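Open day at the Lestov workshop: an interview with the demonstration lead

Published 20 November 2018

The Lestov training workshop opened its doors to visitors in April, and a good part of the afternoon was given over to its robot arms. In all, 114 people signed in at the front desk. We met the demonstration lead some months later to ask how the program was put together and what will change before the next one.

The demonstration was planned as a bench exercise in sorting and packing. "We wanted work that any visitor would recognise from their own garage," the lead said. "People know what it is to put a bench in order. They can judge for themselves whether the arm is doing it well."

Two organizations supported the day. Ketico lent the benches and the safety signage, and Drimex arranged the school bookings. Staff from the workshop ran the sessions themselves. Each session lasted 17 minutes, with a short break afterward so that the bench could be laid out again.

Asked why hand tools and tape were chosen over factory parts, the lead pointed to the differences in shape. "A roll of tape lying flat is one kind of problem. A mallet with a long handle is another, and a cable is harder than both. If everything on the bench were the same, visitors would learn very little about how a grip is planned."

Visitors were asked to stay behind the line marked on the floor while an arm was under power. The lead described this as the one rule that was not open to discussion — including for staff and invited guests. Questions were taken between sessions, and many of them concerned the fingers of the gripper. "They expect a hand," the lead said. "We explain that two fingers can manage a great deal, provided the approach is right."

The lead was also frank about pace. "Some visitors found it slow. We would sooner have it slow and easy to follow. Speed can be added once the path has been checked."

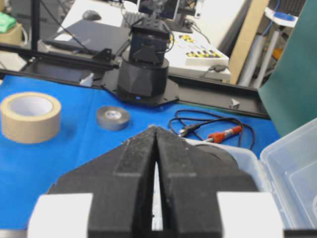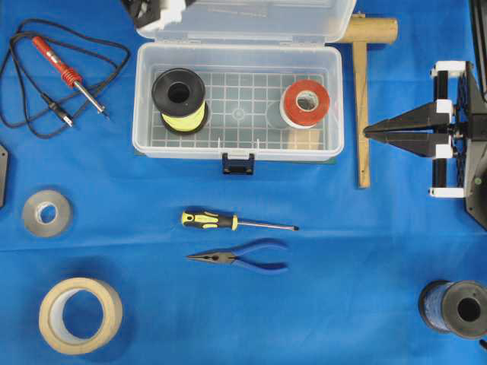 Tools and rolls of tape on the blue work surface at the open day.

Plans for the next open day

The workshop intends to hold four sessions for the general public and to set aside a separate morning for schools. A written guide, prepared with Han, will be handed out at the door. It will cover the names of the main parts of an arm and the order of steps in a simple pick.

The lead would also like visitors to choose which item is attempted first. "It puts some pressure on us, and I think that is fair," the lead said. Booking details will be posted on the workshop's notice page.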